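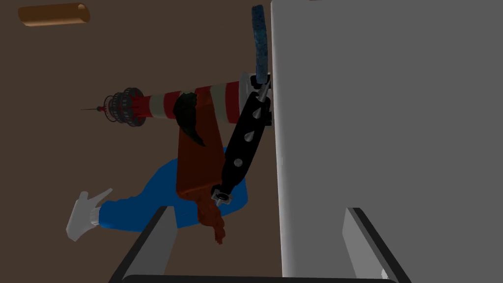 Peixoto

August 21, 2018

Cluttered pile day! I gave the simulated gripper the nastiest heap I could put together: a striped lighthouse lying on its side, a studded black band across it, and a blue spray-bottle sort of thing underneath with a big rust-colored block over it. I love these heaps. I could look at them all evening (and pretty much did).

But what I really sat down to do was the shopping list. The simulator has been carrying the Flelley project since May, and it's time to spend money on a real arm. I have 3658 dollars. I keep typing that number at the top of the spreadsheet as if it might grow.

The arm itself is the Poda, no more dithering. It eats more than half of the budget, and the gripper is extra, which stung a bit, but I read the manual twice and I just like how it's put together. Two fingers, plain and simple. I went back and forth over a suction cup for ages, and then I thought about spikes and railings and a buckle and how few flat spots there are on any of it. Fingers it is!

Then the spares. Finger pads wear out, so I've put down four sets. The Gemason shop says delivery can take up to two weeks, and I don't want to sit here with bald pads and an idle arm. Also a decent power supply, an emergency stop button, bolts, and a depth camera. The camera is the line I keep fiddling with. The cheap one would leave me enough for a proper steel table. The good one means bolting everything to the old workbench, and I have no idea how much that bench wobbles once an arm starts swinging around on top of it. Must lean on it hard tomorrow and find out.

Still to price: cable, shipping, sales tax (forgot it again). Also need to measure the doorway before I order any table at all.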